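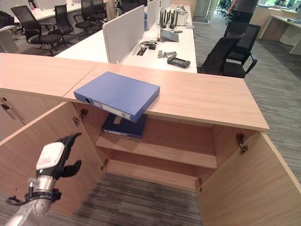 Re: [grenel-office] Binders, and where they ought to live

On the Gomlow floor list, earlier this month, someone wrote:

> Does anyone have a system for ring binders that holds up past August?
> We have 44 of them from the Kaewsai job and they are lying on every
> flat surface we own. I was going to order 6 more of the low oak
> cabinets, but I'd like to hear from people who use them first.
> Also, flat or upright?

Hello all,

I meant to answer this when it first came round and then got buried in the Zelgate paperwork, so forgive me if you've already placed the order!

We've had the low cabinets on our side for a good while now and I'm fond of them. The top is a handy height for setting a binder down while you have both doors open, and I do that all the time (one blue binder on top, one on the shelf inside, and me trying to remember which one I came for). Please put the labels on the spines before anything goes in. Ours have small white ones, and if you lay the binder with its spine toward you, you can read it without pulling it out.

Do look at the bottom before you order, though. Ours has the one shelf and below that no base panel at all, so you're looking straight down at the carpet. I don't mind it, but heavy binders standing on carpet tend to lean, and then they slide, and then you have a heap. I keep the lower part for boxes.

As to flat or upright, I used to be firmly an upright person. With a single shelf I've come round to flat, two or three to a stack, the one you need most on top. Upright is still better for the fat ones, I think, the kind that hold 200 sheets or more, as the rings go out of line if they're squashed.

One more thing, and then I'll let you go. Leave room in front for the doors. Ours swing well out on both sides, and I have barked my shin on the left one more often than I care to admit.

I have a pack of 50 spare spine labels in my drawer if you'd like them. Come by after lunch, I'm usually at my desk by two.

Warmly,
your neighbor from the Grenel end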